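4.2 Recognition without territory: the Cliltau case

The literature on contested governments tends to assume that each claimant holds something. One side has the barracks, the other has the parliament, and outside powers sort themselves accordingly. Cliltau is awkward for this literature. For most of the period we study, neither claimant held very much at all. The incumbent administration controlled the capital and the road to the airport. The rival council met in a hotel in Jirkton, where it paid by the week.

Both nonetheless collected recognitions at a healthy rate. We coded 1,296 public statements issued by foreign ministries between the disputed vote in September and the signing of the Solberg protocol. A statement counted as recognition if it named a head of government and attached to that name a title only one person could hold. Statements that "noted developments" were coded as neutral. There were a great many developments, and they were thoroughly noted.

Bhutto's earlier work on divided recognition argues that states move early when trade is at stake and late when it isn't. Our data fit the first half of this claim poorly. The states with the largest commercial exposure to Cliltau were among the slowest to say anything, and two of them managed to congratulate both claimants in the same week. When Mohsin Bhutto was shown an earlier draft of this section he objected that congratulations are a courtesy and should be excluded. We have left them in. The governments receiving them certainly didn't treat them as a courtesy, and the council in Jirkton had one of its letters framed.

What predicts timing better is the behavior of neighbors. Once a regional capital had declared, others nearby usually followed within 10 days, often in near-identical language. In several cases a phrase about "the sovereign will of the Cliltau people" carries the same misplaced comma from one ministry to the next. We take this as evidence of coordination, or at least of shared drafting.
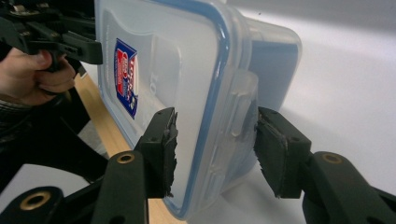
Figure 3. Clear storage container with blue-rimmed lid.

The practical effects of recognition are harder to trace. Embassy buildings changed hands in only a few capitals, and bank accounts in fewer. The central reserve, held abroad under the Dendbridge arrangement, was frozen by a court which declined to say who owned it and then declined to say when it would say. Both claimants appointed governors to the central bank. Both governors gave interviews on inflation, a subject on which they agreed completely.

Inside the country, recognition seems to have mattered mostly as a thing to announce. Oda's survey of local officials asked whether a foreign declaration had changed whose instructions they followed. Around 1,000 officials answered, and most reported that they had gone on following whoever paid salaries, which in the northern districts was the district itself. Ryota Oda reads this as quiet resistance to outside meddling. We are inclined to a duller reading, in which municipal clerks have rent to pay and garbage to collect and don't follow communiqués closely.

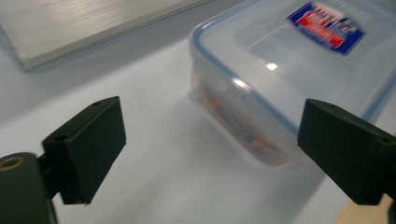
There is one exception, and it concerns the border posts. Customs officers on the eastern crossing did switch sides after the neighboring state recognized the council, and they did so before lunch. The reason is not mysterious. Trucks could only pass if the stamp on the paperwork was accepted on the far side, and the far side had changed its mind about stamps. The officers kept the old stamp in a drawer. When the neighbor reversed its position the following spring, it came back out again, and the queue that morning was no longer than usual.

This suggests that the effect of recognition depends on whether a given office needs something from abroad in order to do its daily work. Where it does, as at the crossing, loyalty can shift quickly and in either direction. Where it doesn't, declarations pass over the building more or less unread. Section 4.3 tests this on the ports, where the paperwork is worse and the records, unfortunately, were kept by both sides.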